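Products Integrations Docs Support Contact

Leler Cell Planner
6 min read

Leler is a task planning and execution package for bimanual pick-and-sort cells. It takes camera input from a head-mounted sensor, keeps a model of the bins and the conveyor, assigns each pick to an arm, and sends joint targets to the arm and hand controllers. It is built and supported by Ikard. It runs on one industrial PC per cell and needs no connection outside the plant network.

What it does

The package has 4 modules, licensed together. They share one configuration file and one clock.

Perception. Detects parts, bin walls, bin dividers and conveyor rails. Rails and bin rims are fitted as line features and used to correct the head pose between cycles. Parts are matched against a library built from CAD files or from short scans.

Allocation. Decides which arm takes which part. The default cost function weighs reach, the other arm's current path, and how much of the part is hidden by bin walls. A part that neither arm can reach cleanly is held in the queue and tried again after the next pick.

Motion. Plans both arms together as a single system. Forearm cables are modeled as swept volumes with a user-set bend radius. If a cable volume would cross a bin rim, the path is rejected before it is sent.

Supervision. Logs every plan, every rejection and the reason code. Logs are plain text and can be replayed in the desktop viewer.

Conveyor handling

The planner treats a belt as a moving surface with a fixed boundary. The boundary is defined by the two side rails and the end plate, and it has to be taught once for each installation. Belt speed is read from an encoder. If no encoder is fitted, the operator enters a constant speed and the planner widens the placement tolerance to match.

Belt state is one of clear, occupied or unknown. A belt with a uniform matte surface gives the most reliable clear reading. Glossy belts work, but plan on adding a polarizing filter. Placement is blocked while the state is unknown.

Bin handling

Bins are entered as open boxes with optional dividers. Ribbed walls do not need to be modeled rib by rib; the planner uses the inner envelope. Dark parts in saturated bins are handled well on color contrast alone. White parts under bright light are harder, mostly on inner edges such as gear teeth, where highlights wash out. Lower the exposure before adding more scans to the library.

Release 3 added partial-view matching. A ring that is half covered by a hand or by another part can now be picked if enough of its outer edge is visible. The threshold is set per part.

Ready pose

Between cycles the arms return to a ready pose set by the integrator. We recommend holding both hands low on the bin side of the near rail, with the fingertips close to rail height. This shortens the first move in either direction and leaves most of the belt in view of the head camera. The two hands do not have to match. Left and right tool models are loaded separately, and finger geometry, wrist offset and payload are stored with each one.

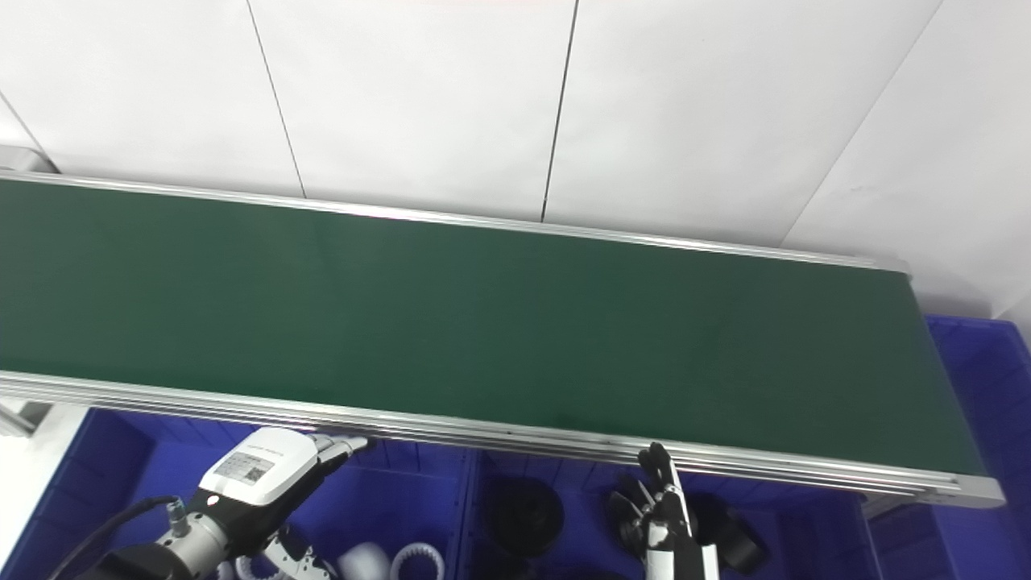

Requirements

Controller: industrial PC, 64-bit Linux, real-time kernel
Camera: one color and depth sensor at the head; fixed overhead camera optional
Arms: two, with position or torque interface
Hands: any model with a Benítez or Orkex driver; others through the open tool interface
Part library: up to 149 part types per cell
Replanning time: around 4 milliseconds per arm on the reference PC

Not included

Leler is not a safety controller. Speed limits, guarding and emergency stops remain on the certified safety circuit, and the planner only reads their status. Force-based insertion is sold as a separate module.

Licensing and support

Licenses are per cell and do not expire. Updates are included for the first year. Commissioning help is available on site or by remote session. For integration questions, ask for Patricio Manzano on the applications desk and have your configuration file and one replay log ready.

Related items

Leler Desktop Viewer
Orkex hand driver: setup notes
Teaching a conveyor boundary
Benítez tool model format
December release notes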